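Hard water notes, continued

14 September 2024

The blend changed again in March. Womemell gets its water from two places: the wells out along Felon Creek, which are hard, and the Mistudlow reservoir, which is soft. The utility mixes them in whatever proportion suits the season and the state of the pumps. For most of last year we were on mostly reservoir water and I had stopped thinking about scale. Then the kettle grew a crust and the shower head started spraying sideways, and I got the test kit out again.

My kitchen tap now reads 287 mg/L as calcium carbonate. That is very hard by any scale in common use. Total dissolved solids came in at 373 on the cheap meter, which I trust less, because it measures conductivity and multiplies by a factor somebody picked at the factory. The hardness number comes from a titration kit and I repeated it.

Some background for anyone who landed here from a search. Hardness is mostly calcium and magnesium. In most tap water a good part of it is paired with bicarbonate, and that part is called temporary hardness because heating removes it. Warm the water and carbon dioxide leaves, the bicarbonate turns to carbonate, and calcium carbonate comes out of solution onto whatever surface is handy. This is why scale is worst in the kettle, the water heater and the dishwasher and hardly noticeable in the toilet tank. The rest of the hardness, paired with sulfate or chloride, stays dissolved until the water evaporates.

So there are two separate deposits in a kitchen and they get lumped together. One is scale from heating. The other is spotting from evaporation, where a drop dries and leaves behind everything it was carrying. Cold water will spot a glass perfectly well.

The dishwasher has both problems plus a third, a film made of detergent ingredients and hardness minerals together. Phosphates used to prevent this. Most household dishwasher detergents sold in the US now have little or none, and the replacements (citrates, polymers, a few others) work but have less headroom in very hard water. With the old blend I could use whatever was on sale. With the new one the same dose leaves everything gray.

How to tell what you have: put white vinegar on a cloudy spot and wait a few minutes. If the cloud goes away, it was mineral. If it doesn't, and the item is glass, it is probably etching, and there is no fix for that. Etching comes from soft water, high heat and too much detergent, so a person who moves from hard water to softened water and keeps the same dose can ruin a set of glasses while believing the water has improved. I have done this.

Material matters more than I expected. Plastic is the annoying case. It has low heat capacity and conducts poorly, so it doesn't hold enough heat after the final rinse to drive the water off. The surface also sheds water into beads instead of a sheet. Beads sit, beads dry slowly, and each one leaves a ring. Glazed ceramic comes out of the same cycle nearly dry. Shape has a say too: anything with a raised rim or a deep foot will hold a puddle unless it is tilted.

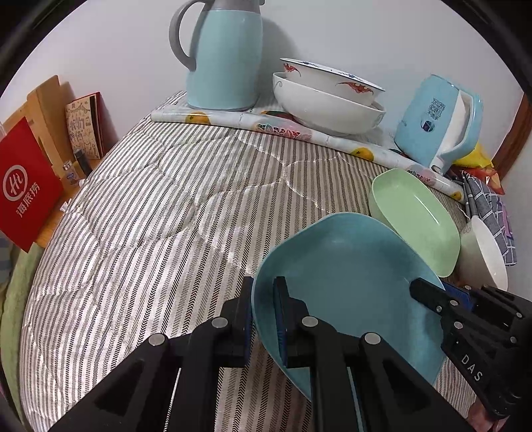 Teal plastic plate, mint-green oval dish, white bowl.

I ran the comparison on three arrangements over the summer — no rinse aid, rinse aid at the factory setting, and rinse aid at maximum. Same detergent, same cycle, same rack positions as far as I could manage. Rinse aid is a surfactant, and its job is to lower surface tension so the last water drains off as a film. On ceramic the difference between the settings was too small for me to see. On plastic, the factory setting got rid of most of the rings. Maximum left a slightly slick feel, which I take to be residue, and I went back down two notches.

Citric acid in place of rinse aid: I know people do this. It dissolves carbonate film, which is good, but it isn't a surfactant and does nothing about beading. A rinse aid you buy at the store usually has both. I also don't like leaving acid sitting in a dispenser whose gasket material I can't identify. As an occasional empty-cycle descale it is fine, and cheap. I do it when the heating element starts to look chalky.

Heated dry is the other obvious lever. It works, in the sense that things come out dry, but it only speeds up evaporation. The minerals in the drop have nowhere to go. If anything the deposit is harder to wipe off afterward. Opening the door when the cycle ends gives about the same result for no electricity, assuming your countertop edge can take the steam. Mine has a strip of foil tape under the lip now.

The real fix is to remove the hardness before the water gets to the machine. Options, in the order I looked at them:

A whole-house ion exchange softener. Swaps calcium and magnesium for sodium. Needs salt, a drain and floor space next to the main. My main comes in through a crawl space on the Hirose Street side of the house and there is no drain within reach, so this means a plumber.

A dishwasher with a built-in softener. Common in Europe, available here on some models. It takes coarse salt in a well at the bottom of the tub. This is what I would buy if the current machine died.

Magnetic or electronic descalers clamped on the pipe. I have read the papers I could find and came away unconvinced. The lab results that do show an effect depend on conditions I can't reproduce under a sink, and a hardness test can't tell you anything either way, as the calcium is still there.

Reverse osmosis under the sink. Good for the kettle. The flow is far too low to feed a dishwasher directly.

I have gone with none of these so far. The kettle gets filtered water from a jug, the dishwasher gets a bigger dose of detergent with rinse aid two notches under maximum, and the plastic goes on the top rack at as steep an angle as the tines allow.

The filter jug deserves a footnote. The cartridge takes out temporary hardness well when new and then fades. I titrated the output each week and the numbers were clearly climbing by week eight, with no change in taste that I could detect. I'll post the readings once I've typed them in. The utility says the blend is under review for winter, with no figure attached, so the tap readings will go in the same table.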